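Vinegar in the towel wash, does it do anything?

bdahlgren
October 18, 2018
Every laundry blog swears a cup of white vinegar in the rinse brings stiff towels back. I did it for 16 loads. Same cardboard. Has anyone compared with and without?

Juten_Hill
Works for us. Hard water here, and they come out much softer.

bdahlgren
Softer than what, though? Did you wash half of them without it?

Juten_Hill
No, I have a life.

aaliyah_n
I'd blame the detergent. I cut mine to half a scoop in September and quit softener completely. Could be the new dryer too — I changed both at once, so don't quote me.

zunden4
Vinegar is hard on rubber hoses. My repair guy says so, anyway.

bdahlgren
Repair guys say a lot of things. Half a scoop is free, so I'll try that on four towels and leave the rest alone.

aaliyah_n
Fine by me. My tan one:
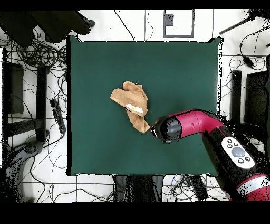

Tan towel on the green cloth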